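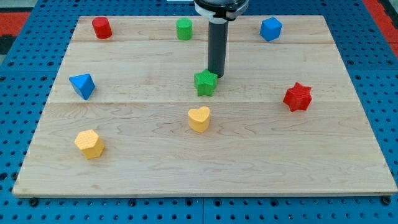 遠隔操作による押し動作の教示について、Gondero課題の第2段階の記録を残す。19/6/23、実験室Pangaribuanにて実施。担当は筆者、操作の一部はAiman Oei氏による。本段階では、色と形の組合せで対象を指定し、先端の棒で板上のブロックを押して指定位置へ移す動作を教示する。開始時の配置は、ブロック同士が互いに接しないことを条件とした。棒を緑の五角星のすぐ奥に下ろした状態は、手前の黄色いハートの方向へ星を押す教示の開始姿勢に相当する。赤い六角星と緑の五角星を同じ板に置くため、「星」とだけ述べた指示は無効とし、必ず色を付すこととした。円柱も赤と緑で形が同じであり、同様に扱う。

記録条件
操作器はGornholm、記録ソフトはZallonを用いた。棒の高さは自動制御とし、操作者が動かすのは水平方向のみである。速度上限は前回の値のまま変更していない。指示文は操作者自身ではなく、隣席の者が読み上げる。操作者が自分で指示を選ぶと、押しやすい対象に偏る傾向が前回の集計で見られたためである。

本日の採取数
教示は104件を記録した。うち13件は後述の理由により除外候補とし、別フォルダへ移した。元の記録は削除していない。累計は本日分を含めて702件となる。除外候補を含む数であるので、学習用の件数として引用しないこと。

操作に関する所見
星形は、棒を頂点と頂点の間のくぼみに当てると向きが安定し、直線的に押しやすい。頂点の先に当てた場合は回転し、途中で棒が側面に沿って滑る。Oei氏は滑りかけた時点でいったん棒を離し、反対側へ回り込んで当て直す方法をとっている。筆者はそのまま修正しながら押し続けることが多く、両者の軌跡にはかなりの違いがある。どちらかに統一すべきかを検討したが、当て直しの動作も学習させる価値があると判断し、当面は両方を採用する。操作者名は各記録に付しているので、後から分けて比較することができる。

ハート形は扱いにくい。丸みのある側から押すと左右に振れやすく、とがった側から押すと向きが定まらない。ふくらみの間に棒を当てるのが最も確実であったが、開始時の向きによっては大きく回り込む必要があり、その間に他のブロックに触れる例があった。円柱は押す方向の誤差がそのまま横ずれになる。三角柱と立方体は面の中央に当てれば問題は少ない。六角柱は面に当てる限り立方体に近い感触である。

板の継ぎ目について
板には横方向の継ぎ目がある。継ぎ目をまたいで押す際の引っかかりの有無を、六角柱と立方体で低速にて確認した。動作に影響する段差は認めなかった。ただし、継ぎ目は上方からの画像でも識別できる線であり、方策がこれを位置の手がかりとして用いる可能性がある。板の向きを変えた条件の追加を次回の検討事項とする。

除外候補の内訳
大半は、指定していないブロックを途中で押し動かしたものである。接触してもほとんど動かなかったものは残し、明らかに位置が変わったものを候補とした。この境界は筆者の目視判断であり、基準としては不十分である。移動量のしきい値を決める必要がある。そのほか、指示の読み上げより先に棒を動かし始めたもの、記録の停止を忘れて目標到達後の静止区間が長く残ったものがある。後者は末尾を切り詰めれば使用できる見込みであり、最終的な除外とするかどうかは保留とする。

指示文の表現
「ハートの手前」という表現について、操作者から見た手前か、ロボットの基部から見た手前かで解釈が分かれた。本日の途中から、手前と奥はいずれも操作者側の画面を基準とすることに統一した。統一前の該当記録には注記を付けた。「少し」「もう少し」については数値を定めず、読み上げる者の判断に任せている。ただし、対象の移動がブロックの幅を超えた記録には「少し」を用いないことを申し合わせた。

操作遅延
午後の後半、操作器の入力から棒の動き出しまでの遅れが大きく感じられる時間帯があった。Zallonの画面表示を縮小したところ解消したように見えたが、原因の特定には至っていない。該当する時間帯の記録は時刻で抽出できる。遅延が大きい間は操作者が慎重になり、押しては止まる動きが増えていた。この特徴が学習結果に現れるかどうかは確認を要する。なお、再起動とGornholmの再接続には13分近くを要した。

未処理事項
移動量のしきい値案の作成(筆者)。
静止区間の切り詰め処理と、処理前後の件数の照合(Oei氏)。
板の向きを変えた配置表の準備。開始配置でブロックが接しない条件は維持する。
遅延時間帯の記録と通常時の記録の速度分布の比較。
第3段階(複数の指示を続けて与える教示)への移行は9月を予定しているが、上記の処理が済むまでは配置と指示文の規則を変更しない。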